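Dratbridge Textile Care - Folding Line 2
Workstation inspection, May
Inspector: Shiela Mercado. Area lead: Inger Steinarsdóttir

1. Emergency stop within reach of seated operator. PASS

2. Guard interlock. PASS
Tested 2 times, clean stop both times.

3. Walkway clear. FAIL
Carts parked on the yellow line at shift change. Folders who now load the feeder bring their carts with them. Mark a new bay.

4. Operator retraining on file. PARTIAL
Two former hand folders still unsigned for jam clearing. They are not to open the guard until signed.

5. Job rotation. FAIL
Operators report sore wrists from feeding and less talk than at the old tables - rotate every two hours.

6. Jaw pads and linkage, hand-held grippers. PASS WITH COMMENT
Check pads for lint before each shift. Log under form 417.
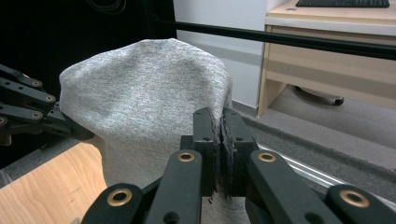
Item 6. Gray knit held in the jaws, loose fibers below the contact point.

7. Noise at feeder. PASS
Ear protection optional.

Recheck items 3, 4 and 5 before the night crew starts at 2000.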